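Halfway through a 569-page novel I was told would change my life. So far it has changed how I hold my wrists. Thread.

The book is The Salt Ledger by Weronika Rutkowska. It came out in December, everyone I follow had finished it by New Year's, and I have been carrying it from room to room ever since like a cat that doesn't want to be carried.

Plot, as far as I can tell: a woman inherits a ferry. The ferry runs between the island of Norness and a town called Plirenia, where it always seems to be four in the afternoon. She doesn't want the ferry. The ferry, I'm starting to suspect, doesn't want her either.

On page 200 she gets on the ferry.

I'm not complaining. I like a slow book. I read all of Kojo Akpalu's Quansah novels, and in the second one a man spends an entire chapter deciding whether to return a ladder. I think about that ladder every week.

The difference is that Akpalu lets you worry. You know the neighbor, you know what was said at the wedding, and you know the ladder is really about the wedding. With Rutkowska I know what every passenger is wearing and I could not tell you one thing any of them is afraid of.

Then she'll do something like the scene with the ticket clerk and his mother's coat, two pages, hardly any dialogue, and I have to go stand in the kitchen for a minute. So I keep going. This is how they get you.

Someone in my replies asks if it's true there's a chapter with no periods. Yes. Chapter nine. I read it in one sitting since I couldn't find anywhere to get off.

A word about the aunt. The aunt is the best character, and she dies offstage in a subordinate clause. I went back twice to make sure. She's gone, and the next sentence is about rope.

There is so much rope in this book.

My book group (five of us, two of whom read the books) is split. One side says the ferry is grief. The other side says the ferry is a ferry. I said it could be the mother and got a look I would describe as Scandinavian.

The edition doesn't help. Grokdale Press has set it in type meant for ants, with margins you could park in. If they'd met in the middle we would all have been happier and I would not own a second pair of reading glasses.

It also has a family tree at the front with a name on it who has not shown up yet. Page 300 and no Tobias. I'm reading mostly for Tobias at this point. If he turns out to be a horse I'll understand, but I want to be told.

Checked the big review site last night, which I tell people I don't do. 2,452 ratings and nearly all of them are five stars or one. The one-star people want their weekend back. The five-star people want to live in Plirenia. I went looking for a single three-star review and found a woman who thought she was rating a cookbook.

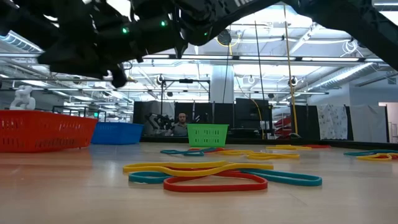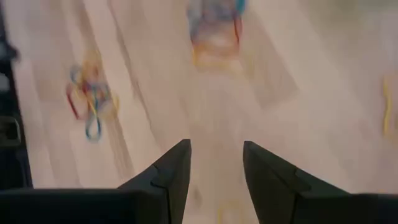 OK, back to it. Read forty more pages over lunch and I owe the middle section a small apology. The storm is terrific. It's the first time the sentences are in as much of a hurry as the people.

She does this thing where the captain counts out loud between waves and the numbers creep into everyone else's conversation. A man proposes marriage and gets "eleven" for an answer. I laughed, and then it wasn't funny, and then it was again.

If the first 300 pages were there so I'd know all those coats when they got soaked, fine. Well played. I still think you could have done it with fewer coats.

To the person asking whether to start here or with her short stories: stories. They're called Small Freight, there are eleven of them, and the one about the piano tuner does in nineteen pages what this one is still clearing its throat to do.

Still no Tobias. There has been a horse, but they called it Agnes.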